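I have owned the tan hard-shell case for longer than I've owned any of my opinions about luggage. Bo-ram Lim left it with me when she moved to Dikport, on the understanding that she'd be back for it in July. She didn't say which July.

It has lived in the hall closet, under the bed, and for one bad winter in the bathtub. Every so often I decide to use it like a grown-up, drag it out, and remember that hard-shell cases have no give whatsoever. A soft bag will forgive you a third sweater. With the tan case you lean on the lid and swear, and then you take out the sweater.

Saturday was meant to be the day I dealt with it. Yichen Shi, who wants to borrow it for a wedding, has offered me $40 to keep the thing for good, and I got quite huffy about that, considering it isn't mine. Then I went looking online to see what a decent replacement costs and stopped being huffy at a model priced at $1,000. For a box! With a handle!

So it's going to the wedding. I've written Yichen a note about the latches, mostly in capitals: press down on the lid FIRST, then close them, and don't trust the one near the corner.
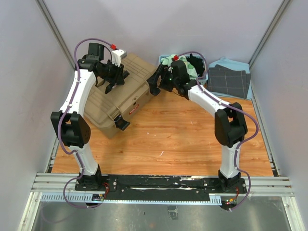 *The case, lid shut, black latch hanging open as usual.*

Bo-ram, if you're reading this, it's still your case. Bring your own sweater.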